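The Red Pouch

My uncle left me the table and everything that was on it, which is how the lawyer put it, and I remember thinking that was a funny way to say it until I drove out to Brosbridge and saw what was on it.

You have to understand about Uncle Desmond. He packed for a living. If you had a thing that needed to get somewhere and you didn't trust yourself to wrap it, you took it up the stairs over the old feed store and he'd look at it with his head on one side and say, "Where's it going?" Never what it was. Sarow, you'd say, or Erkwood, or someplace across the ocean, and he'd nod as if he'd been there and hadn't cared for it. Then he'd name a price and you'd pay it, and your grandmother's gravy boat would arrive in one piece.

I spent two summers up there when I was a kid, mostly cutting tape. I was terrible at it! I'd get the end stuck to my elbow, my hair, the cat (there was a cat then, a gray one, very patient). Desmond would peel me loose without saying a word and hand me back the roll.

So anyway, the table. It's beige and it's huge, and it was never going to fit through my apartment door, and I knew that before I even got there. I figured I'd sort what was on it, find out who it belonged to, send it all along, and sell the table to whoever wanted the room. A weekend's work. I brought a sandwich.

The first thing I did was sit down in his chair and eat the sandwich, so you can see the kind of worker I am. It was February and the radiator was going like somebody was trapped in it. I looked at all those bags and bundles and thought, okay, every one of these is a person. Somebody is waiting at the other end. Or somebody was, and quit waiting, and bought a replacement.

He had a ledger. Of course he had a ledger. It was in the drawer with the string, and it went back further than I do, and in the whole thing he'd never once written down what was in a package. It went name, place, paid or not paid. That was the entire system. I found the last page and there were four lines on it, and three of them had a name.

The fourth one said, in his square handwriting, "Red. Hold."

I called the number next to the first name, and a man answered on the second ring. His name was Aidan Moriarty and he'd been expecting socks.

"Socks," I said.

"Black ones," he said. "For my father. He's out in Sarow, he only likes the one kind, and they quit selling them there. Your uncle sends them every winter. Is he all right? Your uncle?"

I told him. There was a long quiet, and then he said he was sorry, and then he said a thing that I've thought about a lot, which was that in all those years not one pair had shown up wrinkled. He seemed to be really struggling with it. I said I'd do my best with this batch, but I couldn't promise anything on the wrinkles.

Then I got to work, and it was harder than I'd remembered. Clear plastic looks like the easiest thing in the world when somebody else is folding it. It slides. It clings to your sleeve. I'd flatten one end of a bag and the air would all run down to the other and sit there laughing at me, and when I finally got it pressed down the thing inside had bunched up again. I talked to it some. I said things to that plastic that I'd never have said in front of Desmond.

By three in the afternoon I'd gotten nowhere, unless you count moving things from one side to the other. And the whole time I kept leaving the red pouch for last. I'd reach past it. I'd set something next to it and then move that something away again, like it needed the space.

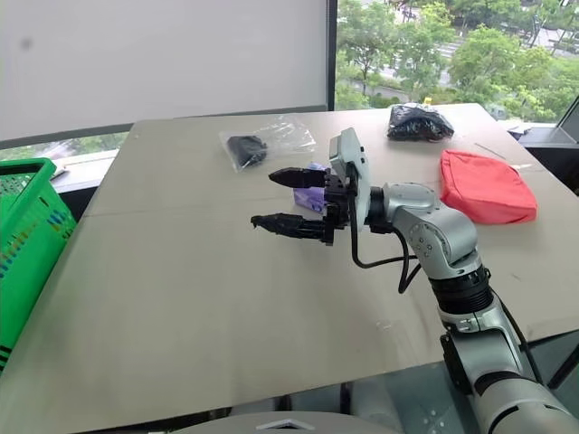 Leave the zipper alone, was the advice from Eilif Vik, when I finally broke down and called him that evening. He'd rented the storeroom next to my uncle's for as long as anybody could remember, and his was the second name on the page. He said Desmond had a rule that if a thing came to him closed, it left him closed, and he'd once turned down 1,000 dollars from a customer's brother who only wanted a peek inside a hatbox.

"Did he tell you who it belonged to?" I asked.

"The hatbox?"

"The red one, Eilif."

"Oh," he said. "No. I asked him one time. He said it was on its way."

"On its way where?"

"That's what I asked," said Eilif, "and he offered me a coffee."

I want to tell you I respected the rule. I did, for one whole night. I drove home, I slept badly, I drove back, and on the way I bought a roll of good tape and a bad doughnut and I gave myself a talking-to. Who was I protecting? The man was gone. There was no name in the ledger. If there was an address inside then opening it was practically my duty, and if there wasn't, well, then nobody would be any the wiser, and I could zip it back up and feel rotten in private.

But I did the others first. I'll give myself that much. I did the socks, and I did them right - I folded the plastic over the way he used to, with the flat of the hand, starting at the middle and going out, and it came back to me all at once. My hands knew it! I'm not being poetic, they really did, they went off and did it while I was still trying to remember. I wrote the label for Sarow and put it on straight.

Then I did Eilif's, which was a bundle he wouldn't discuss, and I carried it next door and knocked. He took it in both arms like you'd take a baby from somebody on a bus.

The third name was a Mrs. Hajji, no first name, no phone, with a street in Erkwood. I drove it over myself. It took most of the morning, on account of the bridge, and she came to the door in an apron and looked past me at the car.

"He usually comes in," she said.

So I came in. She gave me soup. She told me he'd been bringing her packages for years, that her sister sent them to his place and he'd rewrap them because the sister couldn't wrap to save her life, and then he'd drive over and stay to lunch. Eight miles each way. He never charged her for the driving. She'd tried to pay him and he'd told her it was in the price.

"And did he ever mention a red pouch?" I said. I tried to make it sound like nothing much, a thing you'd ask over soup.

She put her spoon down. "Coral," she said. "He called it red, but it's coral. I'm the one who sewed the zipper back in."

Well, you can imagine. I think I actually got some soup on her tablecloth.

She said he'd brought it to her the year before last with the zipper torn out, and asked if she could fix it without looking inside, and she'd said how in the world do you sew a zipper without looking inside, and he'd thought about that and said, "Then look at the ceiling." So she did. She sewed the whole thing with her eyes on the ceiling and him sitting across from her holding his hat. She stuck herself more than once. She showed me the finger, although of course there was nothing to see on it by then.

"You never peeked?" I said.

"Did you?" she said.

I said no, not yet, and she laughed so hard she had to get up and do something at the sink.

It was dark when I got back over the feed store. I turned on the lamp and sat down. The table looked enormous with so much gone from it. I put the pouch in front of me and put my hand flat on top, the way you would with a dog you weren't sure about. It was soft. There was something in there, not heavy, and it gave a little when I pressed, and I stopped pressing.

I thought about him climbing those stairs every morning with other people's things under his arm. I thought about being nine, with tape on my elbow, and asking him how he could stand it, all those packages and never knowing. He'd been tying a knot at the time and he didn't look up. He told me he did know. He knew where they were going.

I had the tab of the zipper between my finger and thumb, I won't lie to you. I'd had it there for a while. And then somebody was coming up the stairs, slow, one hand on the rail, and there was a knock, and a woman I'd never seen before put her head around the door with snow on her scarf.

"Are you open?" she said. She had a thing in her arms, done up in a bath towel. "I saw the light. I was hoping he could send this for me."

I let go of the zipper. I slid the pouch over to the far side of the table, by the string, where it would be out of the way.

"Sure, come on in," I said. "Where's it going?"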